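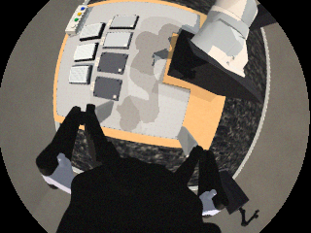
Gray table top, orange edges. Which color did you spot first?

ORANGE! The color with a fruit's name
By Thắng Châu for Vusto Kids
15/01/2020

Quick question. Which came first, the fruit or the color?

The fruit. Really. In English anyway, people were eating oranges before they were calling anything orange.

So what did they say before that?

Red, mostly. Or yellow. Or a mash-up of the two - a very old English word was something like "yellow-red." Try it. "Pass me the yellow-red crayon." Works fine, bit slow.

That's why we say robin redbreast. Go look at a robin. Its chest is a lot closer to orange! But the bird got its nickname when red was the word people had, and the name stuck. Same with red hair. Same with red foxes.

How did the word get here?

It walked. Well, it traveled with the fruit. Start in India, a long time ago, with a word like "naranga." Traders carried oranges west and the word went along in the bag. In Persian it was "narang." In Spanish it's still "naranja" (say nah-RAHN-ha). In English and French the n at the front dropped off somewhere along the way. Say "a norange" fast, over and over. Hear the problem? You cant tell where the n belongs.

The same thing happened to apron. It used to be "napron." Snakes too - an adder was once a "nadder."

Making orange

Paint first. Red plus yellow. Start with the yellow and add red a tiny dab at a time, red is bossy and takes over fast. My daughter used 3 spoons of Muramon yellow and one big blob of red and got, well, red.

Want brown? Take your orange and add a bit of black, or a bit of blue. Brown is really just dark orange. Hold a piece of chocolate next to a bright orange peel and see if you belive me.

Screens do it another way. A screen has tiny red, green and blue lights. No orange light at all. To show you a pumpkin it turns red up high, green to about half, blue nearly off. Your eyes do the mixing.

Where orange is in a rainbow

Second band, squeezed in between red and yellow. It's a skinny one. Some people have trouble finding it. Look where the red starts to look warm and bright, just before the yellow.

Orange in plants

Carrots, pumpkins, sweet potatoes. They all have stuff in them called carotene (CARE-uh-teen). Sounds like carrot, and yes, that's where the name comes from. Your body turns it into vitamin A, good for your eyes and skin. Eat a huge amount of carrots for weeks and your skin can go a bit orange. Our cat Phí is orange and has never touched a carrot, so that's not how cats do it. Cats get it from a coloring in their fur, close to the one in red human hair.

Carrots weren't always orange, by the way. Farmers long ago grew purple ones and yellow ones. White too. You can still buy purple carrots in some stores.

And fall leaves? Some of the orange was in the leaf all summer. The green covered it up. When days get short the tree stops making green, the green fades, and out comes the orange. By December most of those leaves are on the ground.

Orange for "look at me!"

Life jackets. Traffic cones. Hunting vests. The vest on the crossing guard, maybe.

Orange jumps out because hardly anything big outdoors is that color. Sea is blue or gray, grass is green, roads are gray. Blue and orange sit on opposite sides of the painter's color wheel, so each one makes the other look brighter. Drop an orange ball in a blue pool, easy to see. Drop a blue one in. Harder.

Airplanes carry a recorder that people call the black box. Guess what color it is. Bright orange, so searchers can find it.

Animals use it too. Monarch butterflies are orange and black, and they taste awful. A bird that tries one remembers. Tigers are a puzzle though. Orange cat, green jungle, shouldn't everybody see it coming? Well, deer don't see color the way we do. To a deer, orange and green look a lot alike. So the tiger blends right in.

Try it at home

You need: white paper, an orange marker, a place with good light.

Color in a circle about as big as a cookie. Fill it in solid.
Stare at the middle of it. Count slowly to twenty. Don't move your eyes.
Now look at a blank piece of white paper.

See a spot? Most people see a bluish one. The parts of your eye that were busy with orange got tired, so for a few seconds the other parts win. Blink and it might come back.

Then try it with a blue circle, and write down what color spot you get.

Words to know

Carotene - the orange stuff in carrots and pumpkins
Color wheel - a circle of colors painters use
Afterimage - the spot you see when you look away

Next time: purple, and the sea snails people used to make it.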